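Feb 20, 2022

Hi Ashton,

You asked for something a bit more readable than last quarter's spreadsheet, so I've put the numbers in where they matter and otherwise just written down how things are going with the Family Support Program. The acquittal forms went in separately through the Grutex portal (which only timed out on me twice this round, a personal best!).

## Where we're up to

We've now had 223 families come through the program since the grant started in August. Most of them found us through the schools or the maternal health nurse, and a fair few just walked in because a neighbour told them to. I was a bit nervous in spring when the Brinton office had a quiet patch, but it picked up again once school went back, and the waiting list there is sitting at eight. I'd like that to be lower. I'll come back to it.

The parenting groups are going really well. We ran the evening one at Hendriks as a trial and 49 parents have been along to at least one session, a lot of them dads, which hasn't been our experience with the daytime groups at all. The facilitator wants to keep it going through winter and I've told her yes, so please don't make a liar of me.

Home visits have been slower. We lost one of our two family workers to a job in the city and it took until mid-January to fill the spot. The new worker is terrific and already has a full caseload, but there's a dip in the figures for those months and I'd rather you heard about it from me than spotted it in the table.

## Home skills sessions

These are the sessions that started as a side thing, tacked on after the playgroup, and have quietly become the bit people ask for by name. Cooking on a tight budget, reading a power bill, setting up a kitchen when you've moved with two bags and a pram, keeping on top of the washing. Parents choose the topics for the next month and we fit in around them. The budgeting one fills up first, every time. 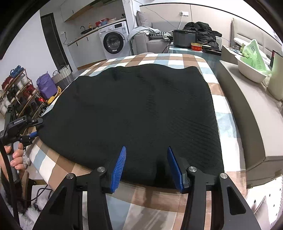
*Black cloth spread out over the checked tablecloth.*

We moved these from fortnightly to weekly at Brinton, and it's stretched the room bookings a fair bit. The hall charges us the community rate, bless them, but we're now sharing with a dance school and a seniors' card group and there's been some juggling over who gets the trestles. I've asked about the smaller room out the back, and I should know within a few weeks whether we can have it on a regular basis.

## Money

We're tracking close to budget overall. Wages are under (see the vacancy above) and travel is over, mainly fuel, with the outer farms being a solid drive each way. I've also spent $500 from the flexible support line on grocery and chemist vouchers, all receipted, and the receipts are in the shared folder if your finance people want a look.

The Closta case notes system is finally set up on everybody's laptops. It was a rocky start and I won't pretend I enjoyed the training days, but the workers can now write up a visit from the car instead of driving back to the office, and the notes are miles better for it. We still need to bring across the older paper files. I've pencilled that in for the quieter weeks after Easter.

## What I'm worried about

The waiting list, mostly. One more family worker at three days a week would clear it, and I think we could cover part of that from the wages underspend if you're happy for me to shift it across. I'd need a yes in writing before I advertise. The other one is rent help. We aren't funded for it and we refer on, but it comes up in nearly every intake conversation now and the places we refer to are as full as we are.

## Next few months

- Advertise the extra family worker role, if you approve the shift
- Evening parenting group at Hendriks continues through winter
- Paper files moved into Closta
- Sort out the back room at Brinton
- Parent feedback survey (short one this time, the last was far too long and I got told so)

I'm around most mornings if you'd prefer to talk it through on the phone, and you're very welcome to come out and sit in on a session. Bring a mug, we never have enough.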